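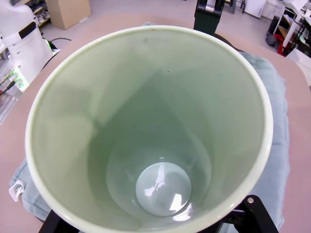
Colour constancy is the name for the way an object seems to keep its colour when the light on it changes. A white shirt looks white in the garden and white in the kitchen in the evening, although the light reaching the eye is very different in the two places. The same thing happens within a single object. The green inside of the container runs from a light mint near the rim to a deeper grey-green lower down, with shadows slanting across it, and most people would still give it one colour name. A painter copying it would need several mixes.

Handout 17: Colour and surroundings
Dillville evening course, tutor Jeptoo Barasa

1. What reaches the eye
Visible light begins at a wavelength of 400 nanometres, at the violet end, and runs up to deep red. A surface takes in part of the light that falls on it and sends the rest back. What we receive is therefore a mixture of two things, the surface and the light, and the eye has no separate measure of either. Three kinds of cone cell respond to overlapping parts of the range. Rods work in dim light and tell us very little about colour.

2. Adaptation
If you stay in yellowish lamplight for a few minutes, the cones that respond most to it become less sensitive. The room stops looking yellow. Look at the same window from the street and it looks orange, as your eyes are set for the light outside. Cameras do a rough version of this under the name white balance.

3. Contrast with neighbours
A mid-grey square looks lighter on black than on white. A grey patch on a red ground takes on a slight green look. The effect is strongest when the two areas touch and the patch is small. A thin black outline round the patch weakens it. Weavers and printers have to allow for this when they pick threads or inks from a sample card, where every sample sits on the same ground.
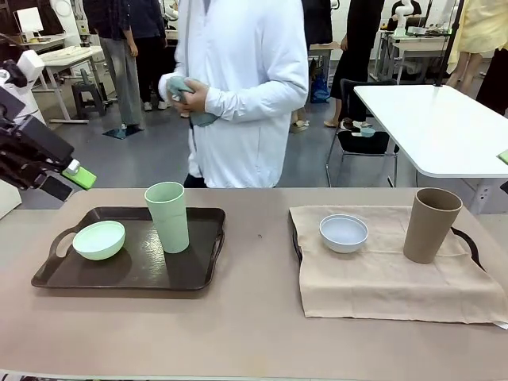
Fig. 2. Pale and muted colours on two grounds: dark brown tray (left), beige linen (right).

4. Naming
Languages divide the colours in different ways, and speakers of one language disagree too, mostly at the borders. Blue-green and grey-brown give the most trouble. In the naming test we ran in July, 26 people were shown the same set of cards. They agreed well on red, yellow and black, and poorly on anything pale. Ourania Vlachopoulos has the full table if you want to use it in your essay.

For next time
Cut two squares from one sheet of grey paper. Put one on white card and one on black, and look at them from across the room, then close up. Repeat by a window and under a lamp. Write down what you see before you discuss it with anyone. Bring the squares with you, and some coloured paper if you have it. Section 3 will be in the test. Section 4 will not.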